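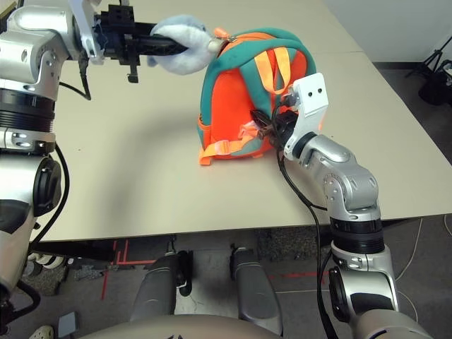 Le cartable des tout-petits, ou l'art de transporter un doudou

Tout commence en août, quand l'école maternelle envoie sa liste. Un gobelet, un change, une boîte de mouchoirs, le doudou. Et un sac « que l'enfant sait ouvrir seul », formule qui a ruiné plus d'un après-midi en rayon.

Car le petit sac à dos est devenu une affaire sérieuse. Chez Rosteo, on vous parle d'ergonomie lombaire pour un dos de trois ans. Chez Sallska, le modèle d'entrée pèse 310 grammes à vide et coûte 48 euros -- soit, au gramme, un peu plus que le jambon de pays. Zornham monte à 58 euros et ajoute une poche pour la gourde, où finiront les marrons.

La couleur, elle, ne se négocie pas. L'orange vif a ses partisans : il se repère de loin, dans une cour comme sous un banc. Reste à survivre aux portemanteaux, et c'est là que la poignée compte. En peluche, elle est douce et vite grise. En sangle, elle tient, mais personne ne la câline.

Méfiez-vous surtout de la sangle de poitrine. Elle empêche les bretelles de glisser, ce qui est admirable, et sa boucle résiste aux petits doigts, ce qui l'est moins à l'heure de la sieste. Faites essayer au magasin, manteau sur le dos.

Pour le reste, lavez à la main et videz le fond avant les vacances d'octobre. Le nôtre contenait une demi-compote et deux chaussettes dépareillées, dont une inconnue.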